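The Slip That Never Made the Log

I have been around machines that fold things for longer than I care to add up, and in all that time only one of them has frightened me. It was an ordinary jam, the sort you clear with two fingers and a bit of bad language, and it came within a hair of taking the end off Pankaj Lodhi's thumb.

Pankaj was working on the Tumau, the bedding folder we had at Deng for a couple of years. A sweater had gone in with the blankets and snagged, and the jaws stopped half closed. The panel said the cycle was finished, so he reached in. The controller, meanwhile, had decided that the jaws were stuck on thick material and that the right thing to do was try again, harder. They closed while his hand was in there. He pulled back fast enough to get away with a black nail and a very long evening in the emergency room, and he still jokes about it more than I can stand.

I wrote most of the report myself, with Lahcen Hajji reading over my shoulder and taking out my adjectives (he was right about nearly all of them). We went back through 1,328 cycles. The retry had fired on 9 of them, and on every one the panel had said "finished" before the jaws moved again. It had been doing this for weeks, in front of all of us, and the log called each one a success.

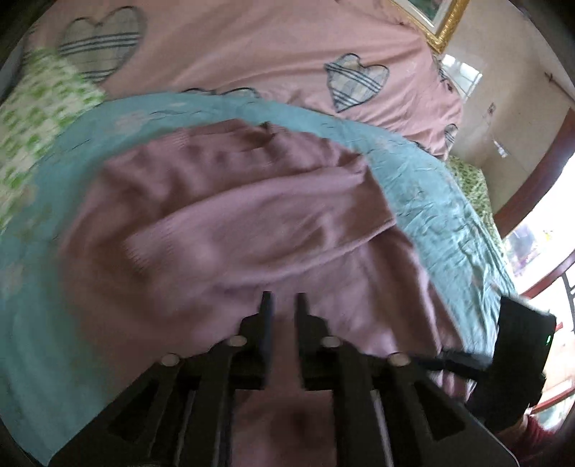
What bothers me is how kindly everyone spoke about that retry when it was added. Wael El-Sayed asked for it, and he had good reasons – knitwear is miserable stuff to grip, it stretches and bunches and hangs on by a thread, and a machine that gives up at the first snag is no use to anybody with a bed to make. I agreed with him then. I still think a second try is fine, so long as the machine says loudly that it is about to make one, and waits for a person to say yes.

Ismail Fahmy, who is more patient than I am, argues that a light and a buzzer would do. I've worked beside buzzers. After three days you hear them about as much as you hear the refrigerator. I would take the power off the jaws the moment a cycle stops early, every time, and let people grumble about the lost minutes. They will grumble, too. I expect to be one of them!

Tarek Alaoui has asked me to put this to the Skotow people before they ship their own folder in December, and I will, though I suspect they'd sooner hear about speed. My first question for them will be what their panel says when the jaws stop halfway.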